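The Salt Road

1.

The bus let her off at Nakthorpe a little after 5 in the morning. The driver put her suitcase on the gravel, asked if someone was meeting her, and drove away when she said yes. It wasn't true, but she knew the way.

She walked down the hill past the school and the feed store. The feed store had a new sign. The bakery was dark. A light was on over the door of the old Siltine office, where her father had worked in the weighing room until the company shut it down. She stopped there to change hands on the suitcase.

Her brother's letter was in her coat. He had written that the house was sold, that the buyer wanted it empty by the end of July, and that he had already taken what he wanted. There was 4000 dollars for her from the sale, after the bank and the taxes. He wrote that she could come or not come. The key was in the usual place.

The key was under the third flowerpot. The door stuck at the bottom, as it always had, and she lifted it with her foot.

He had taken the clock, the good chairs and the radio. He had left the bed frames, a box of jars, and their mother's coats. She hung up her own coat next to them and went into the kitchen and ran the tap until the water came clear.

Their mother had rolled dough on the stone counter every Saturday and would not let anyone set a hot pan on it. When the children were small she told them the veins in it were roads. She would put a finger down and say this one goes to the coast and this one goes to your aunt's. Her brother always asked which one was the salt road. She gave him a different one every time, and he never caught her at it.

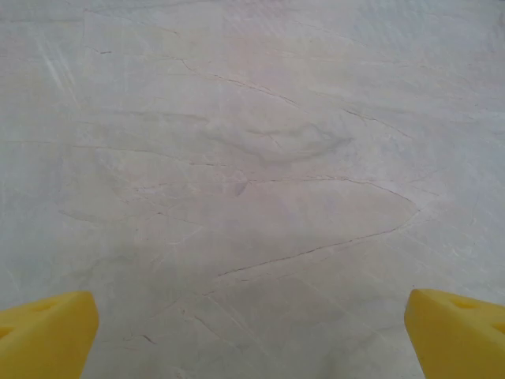

2.

He came at noon with the truck. He had gotten heavier and he had shaved off the mustache. They shook hands, and then he seemed to think better of it and put an arm around her.

"You got the letter," he said.

"I got it."

"I figured you'd call."

"I didn't have anything to say on the phone."

They carried the bed frames out first. He told her the buyer ran a shop called Mwaipopo two towns over and sold cloth and lamps. She was a nice woman, he said. She had asked for the house at 200 less than they wanted and he had let her have it. He looked at his sister when he said this.

"That's fine," she said.

"You'd have held out."

"Probably."

They ate sandwiches on the back step. He asked about her job and she told him she had left it in the spring. He asked what she was living on and she said she was all right. He nodded and folded up the wax paper and put it in his shirt pocket, the way their father used to.

"I would have kept the place if I could," he said.

"I know that."

"You never wrote back when Mother was sick."

"No," she said. "I started to."

He waited, but she didn't have the rest of it. After a while he got up and went in for the box of jars.

By four the truck was full. She kept one of the coats, the gray one, and folded it into the suitcase. He locked the door and then stood there with the key, not sure where it ought to go now.

"There's a bus at six," he said. "Or there's supper."

She asked what they were having. He said chicken, and she put the suitcase in the cab.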